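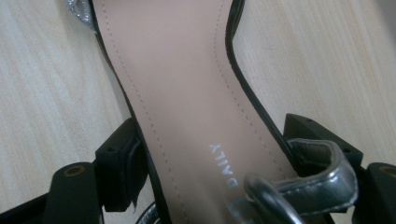 My sister-in-law thinks I sell shoes for a living. I've told her a dozen times that I do the purchasing for a company that teaches machines to put shoes away, and every Christmas she asks me if I can get her a discount on boots.

I was doing the September budget when it all went a bit wrong. The spreadsheet had come to me from Henk Meijer, who started Clelluvora and who can build pretty much anything apart from a spreadsheet. He'd left one line for grippers and it said "grippers, more". No number! I rang him.

"How many is more?" I said.

"How many can we have?"

This is how he shops for everything. I once sent him out for milk and he came back with a second fridge.

So I did what I always do when I'm stuck, and went downstairs to stand about in the recording room with my tea (lid on, I'm not a savage) and see what was really getting used. They were on party shoes. Black ones with glitter across the toes and a skinny silver strap that flops about wherever it likes, and after half an hour I'd started to take that strap personally. 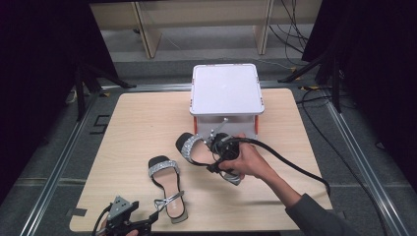 The thing about buying for that room is that the hand grippers are the cheap bit. Wolis had quoted me 800 a pair, which I could live with. Then you add the cables, and the spare cables, and the spare finger pads at 27 a set, and a proper case so they don't travel in someone's rucksack with a banana. Claeys were cheaper on paper and wanted 200 for delivery. Two hundred! I could have driven over and fetched them myself and had lunch out on the change.

And then there was the arm. Henk wanted the big Lelico arm, the one he'd been mooning over since the spring, and he'd tucked it into the budget under "furniture". I found it between a desk lamp and two stools.

"It stands on the floor," he said, when I took the printout up to him.

"So do I, Henk. I'm not furniture."

He had the decency to look at his shoes. Then he gave me the speech, the one about how it's no use teaching and teaching if you've got nothing on the other end to do the learning, and I'll admit it's a good speech. I'd heard it at my interview. I think it's why I took the job, that and the parking.

I went back to my desk and moved things about. If we stuck with Wolis and bought fewer pairs, and made the old tables do another year, and if I leaned on Lelico to let us pay over 18 months, there was a version where it all fitted. It fitted the way I fit my wedding dress, but it fitted. The stools had to go. I was sorry about the stools.

Lelico rang back just before five. A very young man with a very nice voice told me 18 months would be fine as long as we signed by August 1, 2026, and did I want the service plan? I asked what the service plan covered. There was a long pause and some typing, and he said he'd find out.

I put him on hold and shouted up the stairs.

"Henk! Do we want the service plan?"

"What does it cover?"

"He's finding out!"

"Then yes!"

I crossed out one pair of grippers to pay for it, then put them back and crossed out the desk lamp. On my way out I looked into the recording room to turn off the lights, and saw they'd left me a note on the door. It said they were doing wellies next, and could I please get some wellies.

I added a line. I put a number in it, too.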